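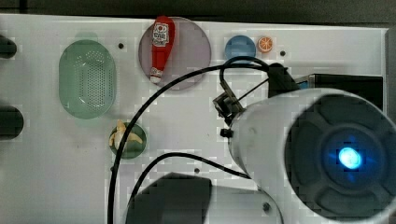

Unit 6. Automation in the Canteen Kitchen: Tasks, Jobs and the People Who Hold Them

When an employer introduces a machine into a workplace, the first question put by staff is usually whether jobs will go. It is a fair question, but it is difficult to answer until the work has been divided into tasks, and this unit begins with that division. A job title such as "kitchen assistant" covers a large number of small actions, and many of them consist of picking one thing up and setting it down somewhere else. A ketchup bottle lying across a plate is a simple matter for a person, who will take hold of it without looking twice. For a machine it raises several separate questions: which end to approach, how hard to grip, whether the plate will move, and where the bottle is to go next. Students should keep this level of detail in mind throughout the unit. Discussions that remain at the level of whole jobs tend to overstate what will change in the first year and to understate what will change afterwards.

6.1 The case: Humitz, Busley site

The case used in this unit is the contract caterer Humitz, which runs the staff canteen at Busley. The kitchen serves 3,388 meals in an ordinary week. It employs 14 people, the majority on part-time contracts, and feeds a site with 300 permanent staff together with visitors and contractors. In July the company announced that an arm-and-gripper system, known on site as Saber, would be brought in for the handling of small items: sorting returned crockery and utensils, clearing preparation surfaces and placing items beside the ovens.

The written notice to staff ran to a single page. It stated that no posts would be lost "as a direct result" of the change. Students are asked to note the wording, as it will be needed for the exercise at the end of this handout. The notice did not say who would be responsible for the system during a shift, whether that responsibility would carry any additional pay, or what would happen to hours that became free.

6.2 What is handed over, and what is not

Three kinds of work need to be kept apart. The first is work that passes to the machine entirely. The second is work that remains with people but is done differently because the machine is present, for example where a surface must be laid out with more space between items than a busy cook would normally leave. The third is new work, which did not exist before: supervising, correcting, cleaning the equipment, reporting faults and deciding when to switch it off.

The third kind is often missing from the employer's calculation. At Busley it fell at first to whoever was standing nearest. Such work is seldom recorded on a rota, and it interrupts the tasks that are.
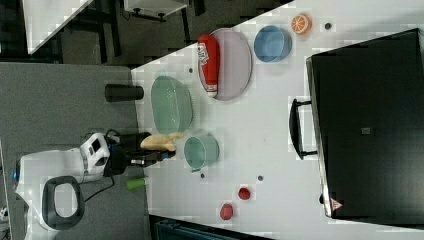

Baltazar Valdovinos replied, when this point was raised at the seminar in Poltirow, that kitchens have always contained unrecorded work and that the arrival of a machine merely makes it easier to notice. In his view the person who used to show every new starter where things were kept was doing supervision too, and was not paid for it either. He added that he would sooner see that work written down late than not at all.

The objection is a serious one and should be dealt with in any written answer. It may be correct that unrecorded work is nothing new. The difference, on the account given by Sarahí Aguirre in the same discussion, lies in who can refuse it. A colleague who asks for help can be told to wait until the rush is over. A stopped machine in the middle of a working surface cannot be left in the same way, and the person beside it will usually deal with it first.

6.3 Skill and judgement

It is common to describe handling work as unskilled. The term refers to the grade at which such work is paid and is a poor guide to what is involved. Experienced kitchen assistants judge weight, grip and balance before touching an object, and they adjust in the course of the movement. They recognise a thing from an awkward side.
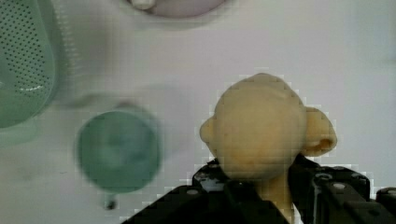 They also know what matters to the next person along the line – that the colander will be wanted again within minutes, whereas a lid may wait. Knowledge of this sort is rarely set out in a manual. When a system is being prepared for a workplace, someone has to supply it, and in practice that is done by the existing staff, who correct the layout, point out which items are confused with one another and explain the order in which things are needed.

Humitz set aside a budget of 3,000 pounds for staff training at Busley. All of it was assigned to teaching staff to use the system. No part was assigned to the time staff spent in improving it. Students may wish to consider whether that time should be treated as training, as ordinary duties or as a separate contribution, and what would follow for pay in each case.

6.4 Layout and pace

A kitchen surface is a shared space. Where an arm is at work on it, people alter how they stand and reach, and in which order they do things. Some of these changes are agreed beforehand and appear in the risk assessment. Others develop informally. At Busley, assistants began to group items for the system at quiet moments so that it would not be in the way later – a sensible habit, though one that used up the only slack in the shift.

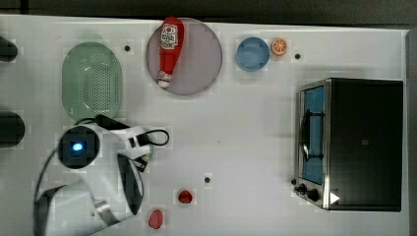
Figure 4. Work surface with colander, plate and bottle, light blue bowl and oven; the arm is at the lower left.

Questions of pace should be examined over a whole shift. A measurement taken over a few minutes shows how quickly items are moved. It does not show how long staff wait or how often they are called away. Nor does it show whether the hardest work has become concentrated in the hours when the system is not running. The assessment of workload ought therefore to include breaks and the end-of-day clean.

6.5 Consultation

The staff representatives at Busley asked for the following to be put in writing:

A named person responsible for the system on each shift, with cover for absence.
The right of any member of staff to stop the system without giving a reason at the time.
Payment for time spent in reporting and correcting faults.
A review of hours, with the rota before and after the change made available to all staff.

The first two were accepted without amendment. The third was accepted for faults lasting longer than a set period, which was left to be agreed. The fourth remains under discussion.

Written exercise

Rewrite the company's notice to staff in no more than two pages, so that a reader could tell from it which tasks are affected, who is responsible for the new work and what "as a direct result" is intended to mean. Attach a short note on how you have treated the objection raised in section 6.2. Work is to be handed in at the department office by Saturday, January 15, 2022. Late submissions require the signature of the course tutor.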